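How I Clean the Dust Out of My Desktop

Okay, so my old desktop had started humming like a fridge, and I finally gave in and cleaned it. I do this every May now and it takes me one evening, snacks included!

Shut the computer down, pull the plug, and hold the power button for 4 seconds. Then take off the side panel. Mine has two thumbscrews (I park them in a Lill jam jar, otherwise the dog finds them). 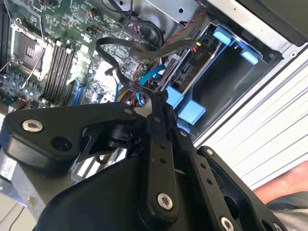

Next, grab a can of air and use short bursts, holding it upright. Hold each fan still with a finger while you blow, and give the heatsink a good going-over from both sides. I go through 2 cans if I've skipped a year, oops.

Wipe the dust filter with a damp cloth and let it dry all the way before it goes back in. Mine sat by the window for 14 hours, mostly since I forgot about it.

Panel on, plug in, power up. If a fan rattles, check for a cable brushing the blades and tuck it back with a zip tie.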